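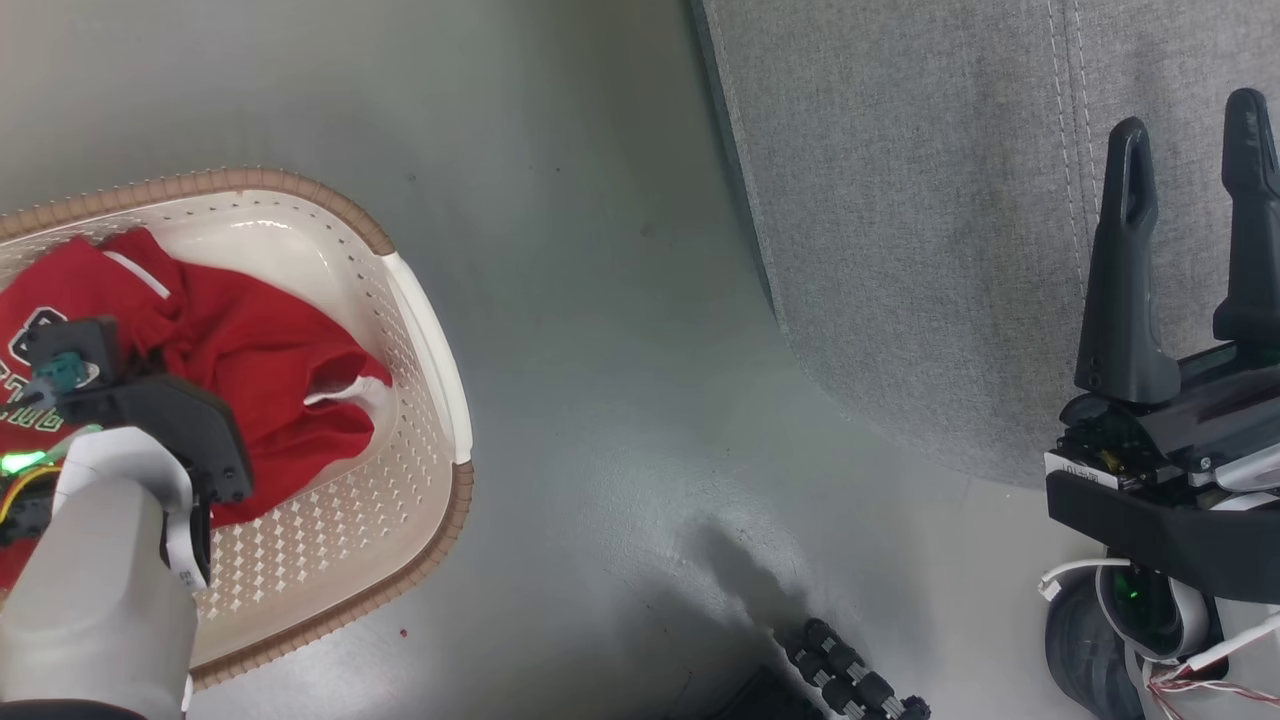
Page last changed in March

The Red Shirt

a short story by Po-yen Lai

When the machine came to the laundry at Andside, Mrs Lu gave it the place by the grey sofa. It was the place where we used to drink our tea. The sofa stayed, but it was pushed to one side so that the machine could turn, and the little table with the sugar on it went to the corridor. After that I drank my tea standing.

The firm was called Flekbridge. Two people from the firm stayed with us for the first month. One was a tall woman who always wore a scarf, and the other was a boy who wrote in a notebook and did not like to be spoken to before noon. They called the machine "the unit". Mrs Lu called it "the colleague", in a voice that I could not read. I did not call it anything.

My work had been sorting. I had done it for twelve years. A bag comes in, you open it, and you put your hands inside. You find the whites, the colours, the wool, and the things people forget in their pockets. I knew the families by their clothes. I knew when a baby had come and when a grandfather had stopped going out. I never told this to anybody, as it would have sounded strange.

Now my work was to watch. I put one piece in a basket on the floor, the machine reached down and took hold of it, and I pressed a green key if the hold was good and a grey key if it was bad. The woman with the scarf said they needed 1000 good ones.

"And then?" I asked.

"Then it will need you less," she said. She was an honest person. I was angry with her for one evening and then I was not.

The red shirt came on a morning of rain. It was a sports shirt with big white printing, the shirt of the Plurkton juniors, and I knew it at once. It belonged to the son of the baker. Every week in winter it came to us with mud up to the neck, and every week I turned it inside out and rubbed soap on the letters with my thumb, very lightly. If you wash it the usual way, the print begins to break.

I dropped it in the basket. The machine put its left arm down and pressed on the cloth, and it stayed like that for a long time. The right hand waited in the air with its fingers open. I also waited. I found that my own left hand had gone a little forward.

"It's looking for an edge," said the boy with the notebook.

"It should take the shoulder," I said. "The seam is strong there. On the print it will slip."

He looked at me, and it was not yet noon. Then he wrote something down.

"Why the shoulder?" he asked.

So I told him. I told him about the seam, and about wool, which you must lift from underneath like a sleeping cat, and about towels, which do not care. I told him about pockets. He wrote for so long that the tall woman came to see what was the matter, and she sat down on the sofa, on the arm of it, and listened too. I had not spoken so much at work since my friend Ines left. The machine held on to the shirt all this time. Its small green light did not change.

In the afternoon they did something on the computer, and I was asked to drop the shirt again. I will not say it was beautiful. It came up by the shoulder, hanging crooked, and one sleeve was dragging on the floor. I pressed green.

When they had their 1000, the firm packed its cables and left, and the machine remained. Mrs Lu called me to her office. She had made tea, and I thought, this is it, because she never made tea. She said that there were seven of us and that from summer there would be four. She said my name was among the four. I asked who the others were and she told me, and then I asked who the others were, the ones who were not, and she told me that also. We let the tea get cold.

I could have said that I was the one who taught it the shoulder. I think she knew. On the way out I passed the place by the sofa, where Marta was feeding it pillowcases and singing to herself. Marta was not among the four. She moved her bag so I could sit down.

The red shirt still comes. The machine takes it out of the basket now and puts it with the colours, and it does this correctly. Over 100 pieces go through in an hour. But it does not turn the shirt inside out, it has never been shown this, and when the bin is full I go and look for the shirt, and I turn it, and I take the soap.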